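The plates have to stand up

In a shared kitchen the biggest quarrels are often about the smallest things. Mizanur Miah has lived in and looked after shared houses for many years, and he told me this before I had taken off my coat. He was washing up when I came, in the house on Nastlow where he is the cook four evenings a week and a resident on all seven.

"You may sit, or you may dry," he said. I chose to dry, and he took the towel out of my hand again after one plate.

"No, no. We don't dry. The rack dries."

Mizanur does not believe in tea towels for dishes. He has one for hands and one for the outside of pots. For plates, bowls and glasses he trusts only the air. He learned this in the kitchen of a canteen called Ekanayake, where he started at the age of 20 as the person who washes and does nothing else. On a full day they served 700 lunches.

"With the towel you take the water from the first plate and give it to the tenth plate," he said. "By two o'clock the towel is a soup. My boss showed me this on my first morning. He took my towel and he pressed it, like this, over the sink, and he asked me if I would like to eat from it."

He stayed at Ekanayake for six years and was moved to the stove in the third. But he says that he still thinks like the one who washes. When he plans a dinner for the house, he begins from the end: how many pans will be dirty, and which of them can be washed while the rice is standing under its lid. A dish which needs two ovens and a blender he will not make, even if somebody has a birthday.

I asked him what people do wrong most often. He dried his hands on the correct towel and thought for a while.

"They wash the greasy thing first. I don't understand it. You have clean hot water, and the first thing you put in it is the frying pan. Then you wash your glass in this?" His own order is glasses, then cutlery, then plates and bowls, then the pans. The wooden spoons come before the pans and are never left lying in the water.

The second mistake is the amount of soap. The house buys washing-up liquid in large bottles from Ciseck, and when he moved in, one bottle was empty in less than two weeks. Mizanur began to keep it under the sink and to fill a small bottle from it, mixed with the same amount of water. Some of the residents were offended. One of them wrote a note and put it on the fridge. The note is still there, because he likes the handwriting.

"If you see a mountain of foam, you cannot see the plate," he said. "You think it is clean because it is white. Foam is also white."

The third is the rinsing, and here he became more serious. Many people in the house lift the plate from the foam and put it straight in the rack. He grew up with rinsing everything under the tap, front and back, and he cannot accept the other way. There was a house meeting about it in February. It took most of an evening, and it ended with a compromise: one bowl of clean water beside the sink, changed when it becomes cloudy. He says it is not the solution of his dreams but he can live with it.

We came then to the subject I had really come for, the rack. The kitchen had a wooden one before. It looked nice, he said, and it turned black at the feet. After that came a plastic one with a tray below, and the tray collected a grey water which everybody agreed to hate and not to empty. The wire rack was his choice. He paid 1112 for it, together with a kettle, from the house money, and had to defend the kettle more than the rack. 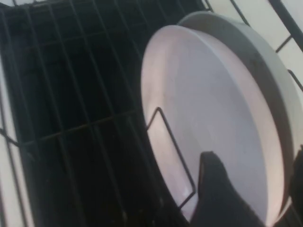 Oda Lundgren

"A plate must stand," Mizanur said. "If it lies down, the water lies down with it." He likes the wire for the reason that some people find it ugly, that there is so little of it. The rods touch the plate in few places, and between them the water can fall and the air can go up.

About one thing he is strict with the others and not always strict with himself. Two pieces should not share one slot. When they stand close, rim against rim, the water stays between them and the one at the back gets no air. A deep dish behind a flat plate is the worst, he explained, for it leans, and the plate in front closes it like a door.

"But in the evening, when there are many of us and one rack, I also do it," he said. "Then I come back before bed and I move them. This is the difference. You can do it if you come back."

He usually comes back at half past ten. The plates go in the low cupboard, bowls on the shelf over them, and the rack itself is lifted and the worktop under it wiped. Once a week he puts the rack in the bath with vinegar and hot water, and this must be announced beforehand to the people who want a bath. The white spots in the corners of the wires are lime, he told me, and if you leave them for a month you need a toothbrush.

I asked if he had ever wished for a dishwasher. The house had one, a Revura, bought second-hand by residents before his time. It needed 113 minutes for its normal programme, and during these minutes somebody always wanted exactly the pan that was inside. When it stopped working, there was a vote on repairing it, and the vote was lost. Now they keep potatoes and onions in it, with the door a little open.

"It is a very good cupboard," said Mizanur. "The potatoes are happy there."

Before I went home he gave me rice and lentils on a flat plate. I washed the plate after me, glass first, and rinsed both in the bowl. He looked at the water and changed it.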